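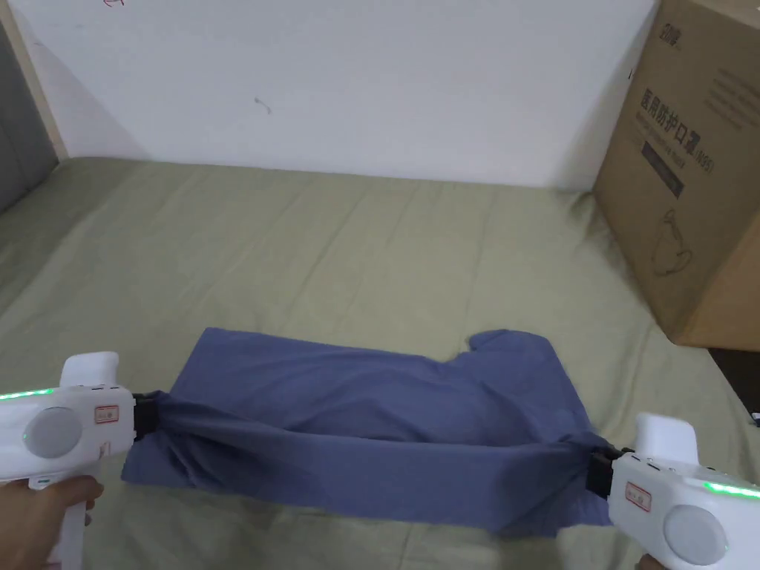

Séance 4 – Comparer deux préhenseurs tenus à la main sur du textile

Notes du cours de Štěpánka Kováčik, complétées après le TP du jeudi. À lire avant de rendre la fiche de mesures.

1. Ce que promettent les fabricants

La fiche du Prelutley annonce une saisie réussie dans 90 % des cas « sur objets souples ». Quels objets ? Quel opérateur ? La fiche n'en dit rien. Celle du Grumura est plus prudente et donne une force de serrage réglable jusqu'à 50 N, mais une force de serrage ne renseigne pas sur la tenue d'un coton fin qui glisse en biais entre deux mors. Je vous demande donc de laisser ces chiffres de côté tant que vous n'avez pas fait vos propres essais.

Rappel de vocabulaire : on appelle « saisie » la fermeture des mors sur le tissu, et « tenue » le fait que le tissu reste en place pendant tout le déplacement. Beaucoup de comptes rendus de l'an dernier confondaient les deux, et les taux s'en trouvaient gonflés.

2. Pourquoi le T-shirt est un mauvais ami

Un cube se laisse prendre de la même façon dix fois de suite. Un T-shirt, non. Si l'on tire par les deux bouts, la matière se ramasse entre les mors, se vrille, et la forme obtenue dépend autant du poignet de l'opérateur que de l'outil. Comparer deux préhenseurs dans ces conditions revient souvent à comparer deux personnes. Jucélia Coutinho a proposé d'échanger les opérateurs à mi-série ; on le fera, sans croire que cela règle tout.

Méfiez-vous aussi du support. Un drap suit le vêtement quand les mors descendent trop bas, et un matelas s'enfonce. Notez le support dans la fiche, ligne 2.

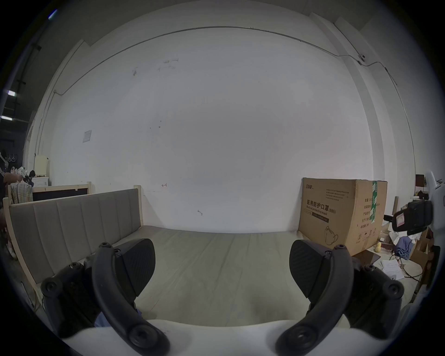

3. Les patins et la caméra

Les patins texturés accrochent mieux, dit-on. Peut-être. Pour l'affirmer, il faudrait des patins lisses montés sur les mêmes doigts, avec la même course. À défaut, écrivez « non testé ».

La caméra embarquée est très grand angle : les droites se courbent, surtout vers les bords. Le logiciel Dimine corrige cette distorsion, paraît-il, à condition que l'étalonnage ait été refait après chaque remontage de l'optique. Vérifiez la date du fichier avant de mesurer un écart entre les doigts sur une vue.

4. Protocole

Chaque binôme réalise 8 essais par outil.
Mors ouverts au départ, sans contact avec le tissu.
Fermeture, levée, maintien, dépose.
Un essai raté reste dans le tableau. Pas de « faux départ ».
Relevez le jeu dans la charnière avant et après la série.

Avec si peu d'essais, un écart d'une ou deux réussites ne prouve rien – je refuserai toute conclusion du type « l'outil A est meilleur » sans discussion de ce point.

5. À rendre

Le tableau brut, les vidéos non coupées et une page de commentaire. Lire aussi le chapitre de Cabello sur les objets déformables, en particulier la partie sur les échecs, nettement plus utile que celle sur les résultats.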